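Practice board for CPU handling – print or scrap hardware?
Bench and Workshop forum, page 1 of 1

lolia_bench
I want a dummy motherboard for teaching people to place a desktop CPU. Dead boards cost us 322 last year and the socket pins never survive the first Saturday class. Has anyone printed one?

Irkport48
Printed plates are fine for layout and reach. They teach nothing about pin alignment. A flat pad is not a socket, and you'll get people who can find the spot and still drop the chip in rotated.

t.ivanov
Disagree in part. Most damage I see is from grip: thumbs on the underside, chip dragged across the board. A plate covers that. Print in grey, mount it upright, and use a real processor so the size and edges are right.

Irkport48
Upright? Boards go in flat on the bench. I'd never seat a CPU vertically.

t.ivanov
Nor would I. Upright is for learning the layout. Seating is a separate exercise, on a dead board lying flat.

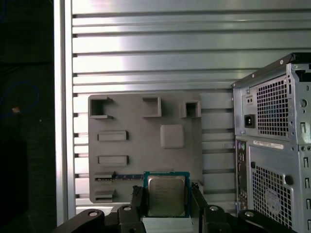 Grey printed plate with raised slots and square pad, Intel desktop chip in front.

lolia_bench
Useful, thanks. Is the dark blue strip a separate part?

t.ivanov
On mine it is. Colour makes the memory position easier to call out. Allow 4 hours for the plate at a coarse layer height.

Irkport48
Still keep one scrap board with a working lever.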